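Workshop tips: sharing a packing bench with a robot arm

My name is Dirk Jacobs and I work in the packing workshop at Gradthorpe. In January we got 2 arms for the small parts, and since then my colleagues ask me for advice. I wrote down what helped us.

Keep the tray in one place. Before, each of us put it where the hand likes it. Now we agree on the place at the start of the shift, and who moves it must tell the others. We try every new layout in the simulator first, with the open tray on the left of a pale table and the gripper coming in from below.
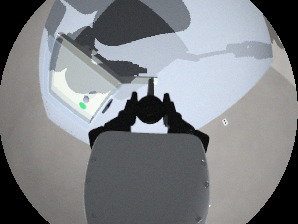 Do I need to learn programming to work next to the arm?
Most of us never did. You need to know how to stop it, how to start it again, and whom to call when it stops by itself.

Look at the shadows. A layout that is fine in the morning can give trouble at 4 p.m., when the light comes from the side. Yareli Aguirre, our shift leader, asked for the lamps to be moved – it was a small job and we should have done it the first week.

Clear away small things before you start. A person sees a loose clip and pushes it aside without thinking, but you must not expect this from the arm.

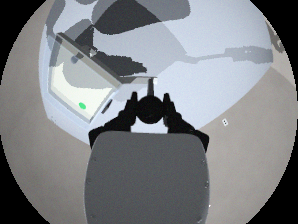 Write down the stops. We keep a paper notebook by the bench with the hour and one line of text. In the first month we had 46 lines, and many of them said only "tray moved".

Change jobs during the shift. Watching the arm is more tiring than packing by hand, so we switch every 2 hours. The one who comes from the bench reads the notebook first.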